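My aunt wanted her obituary written before she died so she could check it for mistakes, and because I'm the one in the family who once had a poem in the Dilstead paper, I got the job. She rang me at seven in the morning to tell me. "You get 169 words," said Auntie Hằng. "After that they charge extra."

I said I'd pay for the extra. She said over her dead body, and then laughed so long she had to put the phone down on the bench and go find her puffer.

So I went round on the Thursday with a notebook and a bag of mandarins. I'd figured we'd start with where she was born, the boat, the cannery, Uncle Zein and his terrible car. She wanted to start with the netball. Apparently she'd coached the under-twelves for one winter, before I was born, and they'd lost every game, and she wanted that in. "Put that I was a good coach," she said. "Put Hằng Quan, coach."

"What about your job?"

"Everybody had a job." 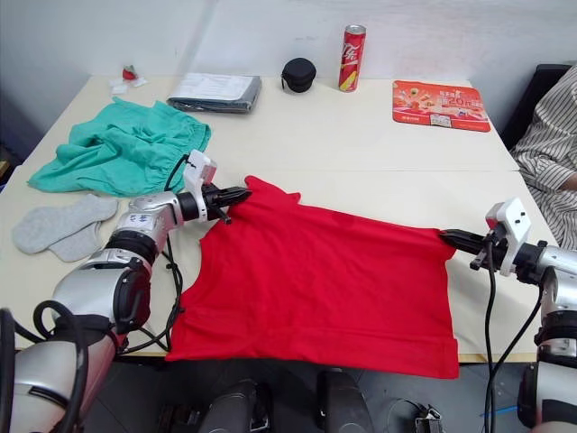 DILSTEAD, March – Hằng Quan, coach, of this town, has died at home, having finished her tea.

That was my first go, anyway. She read it with her glasses pushed up on her forehead, holding the page right up to her nose, and crossed out "has died" because it was depressing. Then she crossed out "of this town" because everyone would know which town. I pointed out she was cutting all the facts and she told me to put in the dog, then.

We went on like that till it got dark. I had 495 words by teatime and she got it down to a paragraph, mostly by taking out relatives. My cousin went because of something at a christening. Tala Chamoun from next door, who isn't even family, got a whole sentence for her pickled turnips, and when I read it out over the fence Tala cried and went inside and came back with another jar.

The funny thing is Auntie lived another four years – long enough to change the dog twice. She'd ring up and say, "Cross out Biscuit," and I'd know, and I'd drive over.

When it finally came time to send it in, the girl at the paper asked if I wanted the longer notice, up to 1000 words, with a border. I had the page in front of me with all her biro on it. I said no thanks, love, just the short one, and could she please make sure they got the accents right on Hằng.

She asked me to spell it. I got as far as the H.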